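Robot equipment planning

Robot equipment planning is the work of choosing, pricing and scheduling the machines and parts that a robot project needs before it starts. It is done by laboratories, small factories and schools, and usually ends in a written purchase plan.

Budget structure

A plan normally separates one-time costs from running costs. One-time costs include the arm, the hand, the controller, cameras and the table. Running costs include finger pads, cables, software licenses and the hours of the operators. Buyers who are new to the field often forget the second group. In the Grornex planning sheet, written by Hjørdis Fjeld and Cameron Semple, each item has a price, a delivery time and a replacement interval – the last column is the one most often left blank. The sheet covers a period of 36 months and recommends to keep 10 percent of the total as a reserve.

Choice of hand

The hand is commonly chosen after the tasks are known. A two-finger gripper costs less and is easy to repair. Hands with more fingers are considered when the task list contains handles, lids and small buttons. Ah-rin Noh, in her notes for the Iddale laboratory, advises to ask for a trial period before signing.

Test objects

Household objects are a small line in the budget, but they should be ordered early. At Iddale the limit is 500 dollars per year for all such objects. An electric kettle is a frequent choice, as it has a large handle, a hinged lid and a button in one object. Spare units of the same model are bought together, so that later results can be compared.

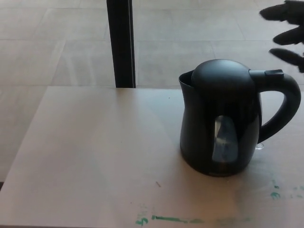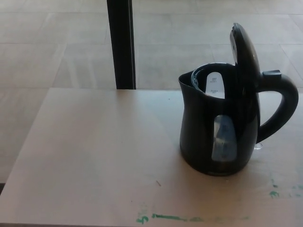 Black electric kettle on a work table, with the lid closed (first picture) and open (second picture).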